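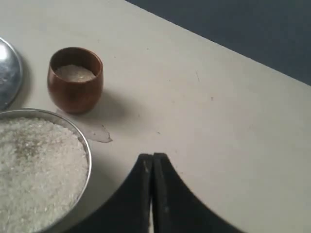 The Measured Kitchen
At the Rindville Culinary Institute, first-term students begin with rice, salt and a bare worktable

27 September 2022

Students who enter the foundation program at the Rindville Culinary Institute expect to be handed a knife. The first piece of equipment they receive is a steel bowl, and the first ingredient that goes into it is raw white rice. Knives are issued in October, once the class has passed its practical assessment in grains and seasoning.

The course is known in the catalog as Dry Goods and Seasoning. It was introduced by Rima Atallah, director of foundation studies, and has been required of all entering students for three years. It meets in the smaller of the institute's two teaching kitchens, on the ground floor of the former Macapagal warehouse, and enrollment is limited to 14 students in each section.

Ms. Atallah came to Rindville after a long career in hotel kitchens and brought with her a firm opinion about where young cooks go wrong. "They can make a sauce, and they can plate it attractively," she said. "Then you ask them for a pot of rice and a correct amount of salt, and they become uncertain. I wanted that uncertainty dealt with at the beginning."

Work starts at the table. Each station is wiped down before class and again before any cooking is done, and only the items needed for the day's exercise may be set out. Bags, telephones and recipe cards remain on the shelves by the door. Students are asked to keep lids near their bowls and to return them to the same spot after use, a practice that instructors enforce without exception.

Seasoning is kept in small open cups, several of them turned wood, which the institute buys from Dronach, a housewares supplier in the region. Faculty members considered the question of the cups at some length. Shakers were rejected early, as they discourage the cook from touching the salt. Glass was used for one term and proved too easily broken. The wooden cups are light enough to move with one hand and wide enough for three fingers, and they have remained in service with only occasional replacement.

In the first week, students learn to take salt by pinch. Each pinch is released onto a scale and recorded, and the exercise continues until the student can produce the same weight repeatedly with eyes on the pot. The notebooks from this week are retained by the department. Ms. Atallah reviews them at the end of the term with each student individually.

Rice occupies the second and third weeks. Nabil Chidiac, the instructor responsible for this portion of the course, teaches four methods: absorption, boiling and draining, steaming, and the pilaf method common to the kitchens of his childhood. He begins each session by having students spread a handful of grain on the table and look it over before rinsing. Broken grains are set aside. Discolored ones are discussed.

"A cook should know what is in the bowl before water goes into it," Mr. Chidiac said. "It takes a minute or two. After that, you rinse, you drain, and you may need to do it again. I do not give them a number of rinses. I ask them to look at the water."

The quantities involved are considerable. The kitchen used 394 pounds of rice during the last academic year, most of it long grain, delivered from the Netport wholesale market. Cooked rice from the afternoon sections is served at the staff lunch counter the same day or cooled promptly for use in the following morning's class on fried and baked dishes.

Not every student takes to the course immediately. Written evaluations from the first year included complaints that the pace was slow and that the subject could have been covered in a single demonstration. The department responded by shortening the lecture portion and adding an evening in which students cook a complete meal for guests using grains, salt, fat and water, with one vegetable of their choosing. That dinner is now held each term. In the spring it drew 215 guests over two seatings.

Former students have mentioned the course frequently in correspondence with the institute, particularly those who went on to work in large-volume kitchens. Ms. Atallah keeps a number of these letters in her office. She has also received requests from two neighboring schools for copies of the syllabus, which she has supplied.

A companion course in beans and lentils is planned for the coming year, pending approval of the additional kitchen hours. Mr. Chidiac has been asked to prepare the outline. The same tables will be used, and the same bowls.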